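4. Where the kept toys live

I promised in the introduction that I'd come back to the question of place, and I've been putting it off, partly for fear that it would turn into a tour of other people's bedrooms. It has, a bit. But when I read back through the 40 interviews, place was the thing people talked about most freely, and often before I had asked them anything at all. I would say that I was interested in soft toys that grown-ups had kept, and they would say "oh, he's on top of the wardrobe", as if I'd asked after a lodger.

I should repeat what I mean by kept. A toy counts as kept if the person had it as a child or was given it as an adult, still has it in the home, and could tell me where it was without going to look. That last bit was Catrin Wynne's suggestion when we were first drafting the questions, and I resisted it, as it seemed to shut out everything that was up in the loft. It does shut out some of the loft. What it leaves in, though, is all those toys that somebody carries around in their head on a sort of private map, and these were the ones I wanted to hear about. Plenty of people knew exactly which box, and which side of the water tank the box was on.

4.1 Shelf, bed, chair, box

The four words in the heading are the ones people used themselves, and I've kept them as my categories even though they leak. A window sill is a shelf for my purposes. A sofa is a chair. A suitcase under the bed is a box, although one woman in Sovholm was quite firm with me that a suitcase is not a box, "because you'd take a suitcase with you". I think she has a point and I've gone back and forth over it ever since.

The bed is the place people were shyest about. In Prurkville, where I did the first interviews, several people told me the toy was on the bedroom shelf and then, much later and usually when we'd got on to something else, mentioned that it came down at night. I never pushed. I only noticed that the move from shelf to bed was told in a different voice, faster, with a laugh at the end of it. Men did this and women did it too, and I couldn't see that age made much odds. The oldest person I spoke to in Prurkville was 58 and had a knitted rabbit that slept, in her words, "wherever it lands".

The shelf is more public, and people were happy to talk about how it was arranged. There is a front and a back to it. A toy that was given by somebody who visits will be brought to the front (or so I was told, with a fair amount of guilt) and toys which have lost an eye or an ear are turned a little to the wall. One man, whom I'll call Horden, had worked out a whole rota so that none of them would be at the back for too long. He told me this as a joke. He also knew whose turn it was.

Then there's the chair, which I had not expected at all. I'd thought of chairs as places where things get put down on their way to somewhere else, and I nearly folded them in with the shelf. But a toy on a chair is sitting, and people talk about it as sitting. They move it when a visitor comes and they put it back when the visitor has gone, and it's the putting back that interests me. Nothing else in the room gets treated in quite this way, apart from the cat.

4.2 Moving house

If you want to find out what somebody thinks of a toy, ask how it travelled the last time they moved. I wish I had asked this from the start. It came up by accident when a participant in Sovholm told me that her bear had gone in the front of the van on her lap, while her grandmother's clock went in the back under a duvet. She was surprised to hear herself say it. After that I asked everybody.

The answers fall fairly neatly between the people who packed the toy and the people who carried it. Packers tended to say it was only sensible, there was a box marked for the bedroom and in it went. Carriers tended to explain themselves. There hadn't been room in the box, or it was the last thing in the house, or it had been holding the door open all morning and got picked up on the way out. I'm not sure I believe the door, but I like it very much.

What I can't tell you is whether carrying a toy means that it matters more. It's tempting to say so, and in an early draft I did. Catrin read that draft and wrote "boxes are also a kindness" in the margin, and I have come round to her view. Some of the packers had wrapped the thing in a favourite jumper, and one had punched holes in the lid of the box (she was seven at the time, and it was her father's idea, but still). Care doesn't only look like holding on.

There was a further group I hadn't planned for, which was people who had moved in with somebody who also had a kept toy. Two shelves become one shelf. Keskin, who had been living with his partner since the May before I met him, described several weeks of quiet negotiation in which his elephant and her dog were put at opposite ends of the same bookcase and got closer together by small degrees. Neither of them ever mentioned it. By the time I visited, the dog was leaning on the elephant, and each of them was sure that the other one had done it.

4.3 Toys that arrive late

Most of what has been written about soft toys in adult life supposes a childhood at one end of the story. The toy was there at the start and it simply wasn't let go. A good few of my participants had a toy like that, but there was also a steady trickle of toys that turned up when the person was already grown: won at a fair, given at a hospital bedside, bought in a station shop with ten minutes to spare and a headache. I had half a mind to leave these out. I'm glad that I didn't, as they turned out to have the more complicated addresses.

A late toy has no old place to go back to. Nobody remembers it at the foot of a cot. So it gets tried in different spots, and people could often list them for me in order: the hall table, the car, the desk at work, back home again, the bathroom for a bit. Tables came up far more for these toys than for the childhood ones. A table is where you put something down while you decide about it, and some of these toys had been there for years with the decision still pending.

The late ones were also the least likely to be bears. I heard about a lobster, several owls and something that may have been a potato. Turtles and tortoises were popular, and people didn't much mind which of the two they had. My own feeling, for what it's worth, is that an animal with a shell looks finished when it's set down flat. A bear on a table wants propping up against something. A turtle just sits there, and you can leave it (Figure 2).

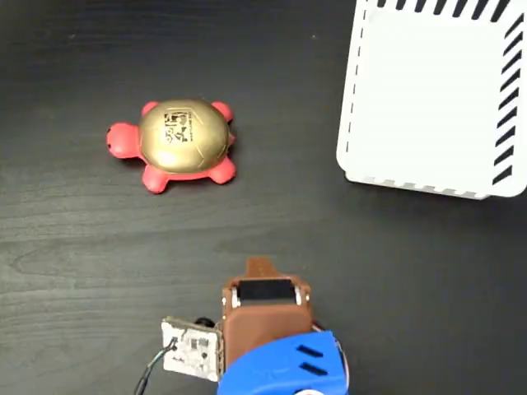
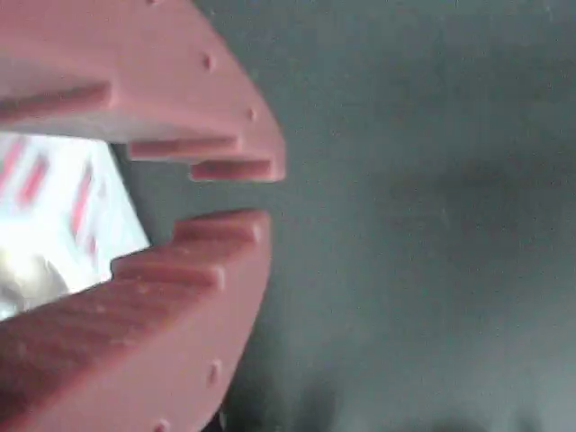 Figure 2. Soft toy turtle with a metallic gold shell on a dark wooden tabletop, from above (first picture). Gripper fingers (second picture).

Names are slower to come as well. Childhood toys nearly always had one, usually a very plain one, and people gave it without stopping to think. With late toys there was often a pause, then "well, we call it the owl". I took that at first for a lack of warmth. Having listened to the recordings again, I'm less sure. "The owl" was said in the way you'd say "the doctor" in a village with only one of them, and when I asked if it would be all right to move the owl to another room I was told, politely, that it would not.

4.4 What I make of it so far

I went in expecting that place would tell me about display, by which I mean what people were willing to have seen and what they'd rather hide. There is some of that, and the business with the shelf at bedtime is probably the clearest case. But much more of the talk was about comfort, and mostly it was the toy's comfort that was being discussed. Was it warm enough on the sill? Could it see the television? Every person who said something along these lines knew perfectly well that a stuffed rabbit doesn't feel a draught. They said so, generally in the next breath. And then they told me about the scarf.

I don't want to make too much of this. Both of my towns are small, people there came to me through friends of friends, and somebody who agrees to talk to a stranger about a soft toy is likely to be fond of it. A person who keeps one out of plain habit, and never gives it a thought, wouldn't have answered my notice. I tried a couple of times to find such people by asking participants about their brothers and sisters, and what I mostly got was stories about how the brother or sister had thrown something out and been forgiven, or hadn't.

The question of throwing out needs more room than I can give it here, and I take it up in the next section, beginning with the Sovholm interviews and the toys that were given away and then asked for back.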